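## 4. Recording at Home

The interviews were meant to cover touring and money, and the first version of the question guide had only one item on recording. It became clear in the early talks that for most of the bands in Praltby the two subjects could not be kept apart. A band that records at home keeps what it would have paid a studio, and that money goes into gas, van repairs, and shirts. We added a set of questions on home recording and went back to the people we had already spoken to.

Of the nine bands in the study, four had made their most recent release entirely outside a studio. The others had used a studio for drums and sometimes for mixing, and had done the vocals and most of the guitars in bedrooms. Muthoni Kirui, who sings in Stukulo, described the usual order of work. The drums are tracked in one long day at Grewal, the only studio in town that rents by the hour. The files go home on a drive, and everything else is added over the following weeks, usually after work.

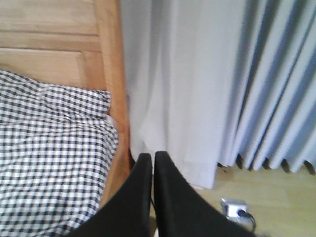
Vocals were the part that singers most wanted to do at home. Three reasons came up more than once. Studio time puts a clock on each take. Friends and engineers in the control room make it harder to try a line that may come out badly. And a voice changes from one evening to the next, so a singer who can choose the evening has a better chance of a good take. Kirui said she had thrown out every studio vocal on the first Stukulo EP and sung the songs again at her sister's apartment.

Neighbors set the hours. Baptiste Boyer, the guitarist in Erik (a trio named after its first drummer), records between 4 p.m. and 7 p.m., when the family downstairs is out or cooking. He plays through an amplifier simulator on headphones, and the only thing the neighbors could hear is the sound of the strings. Shouted vocals are harder to hide. Two of the punk bands had received complaints, and one had moved its vocal sessions to a parked car. The car recordings were used on the finished single with little change.

### 4.1 What listeners notice

In the survey we asked listeners whether they could tell a home recording from a studio one, and whether they cared. There were 387 usable responses. Most people said they could not tell, or could tell only when the drums were programmed. Those who went to shows at least once a month were more confident in their answers, but they were also more likely to call a home recording "honest" or "closer to the live band," even when the song in question had been tracked at Grewal. Since we did not play clips to the respondents, the survey measures what they believe about their own hearing. A listening test would be needed to say more.

The bands had a different view of the same question. All of them could name flaws in their own releases, and nearly all of the flaws were in the vocals: a hum, too much room, a breath at the wrong level. Sylvie Paquette, who mixes for several of the groups, said that she spends more time on room sound than on tuning.

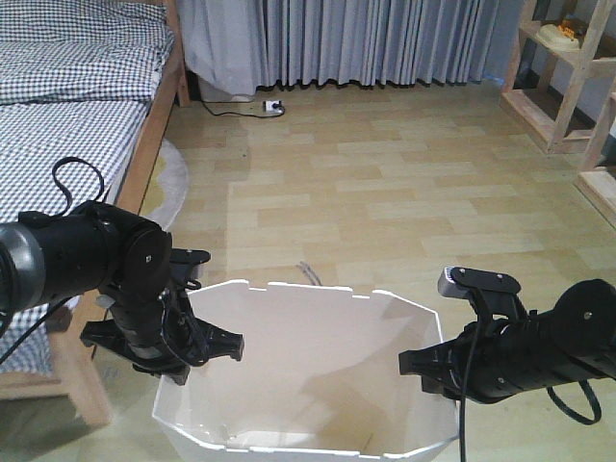
The room itself got less thought than the equipment did. Bands could list every microphone they owned, but few had compared one room in the house with another before they started. Paquette's advice to them is to look for cloth first. By her account, a room with a pleated curtain across the back and a bed along one side, like the one in Figure 2, is a fair place to start, and a kitchen is usually the worst choice in the building. She would hang something heavy over a hard floor like this one's, or put down a rug, before spending anything on foam panels. Zulkifli Hartono, who plays bass in two of the bands, had bought panels first and later took most of them down.

**Figure 2.** A room with a pale grey pleated curtain, a bed, a light wooden shelf unit, and a wood-patterned floor.

### 4.2 Release size

Home recording did not go along with smaller releases. The largest pressing in the sample, 2,000 copies on vinyl, was of an album with no studio work on it at all. The smallest was a cassette that had been mixed and mastered at Grewal. Lucie Tremblay, who manages the band behind the album, put the size of the pressing down to a support tour in December. The order was placed before the last song had been finished, and the final vocal was sent to the plant's mastering engineer the night before the deadline.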